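Second progress report, Sellmont Tenant Repair Fund
To: Heiðrún Ingvarsson, Inness Foundation
From: Remedios Herrero
11 August 2019

You asked for a plain account of where the money has gone and whether I think it is working. The first part is easy. The second I am less sure of than the people running the scheme.

Repairs. The fund has paid for work in 16 apartments on Cabello Street, mostly leaking windows and bad kitchen drains. I visited four of them. In three the work looked fine to me. In the fourth the drain had been snaked, billed as a replacement, and was backing up again when I ran the tap. Anselmo Paredes has asked the plumber for a refund on that one and has not had an answer.

Response times. The last report claimed repairs were being finished in 10 days. That figure starts the clock when the contractor accepts the job. Tenants start it when they call, and counted their way the wait was closer to a month in the cases I checked. I would like the December report to use the date of the call and drop the other number entirely.

Landlord contributions. The plan was for owners to match what we spend. Two have paid. The others have signed a letter saying they support the idea, and I do not see what we can buy with that. Iker Villanueva believes more will come in once heating season starts. He believed the same last year.

The phone line. Busy in the mornings, quiet after lunch. The second operator is probably not needed and I have suggested moving her to follow-up calls, where we are weak. Baltasar Villalobos disagrees and his note is on file.

Spending. We are under budget by roughly $1000. Please don't read that as thrift. It is the unpaid part of the roofing job at the corner building, which Tivetti has put off twice, and the bill will land in the next period.

What I recommend: release the next payment, but hold back the share meant for new buildings until the owners on Cabello Street have paid what they agreed to. I would also like someone outside the project to visit a handful of finished jobs without notice. Anselmo is willing to send the address list to whoever you choose.

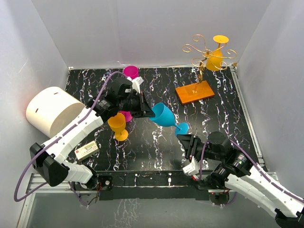 Marbled tabletop with two white robotic arms, gray walls behind and at the sides.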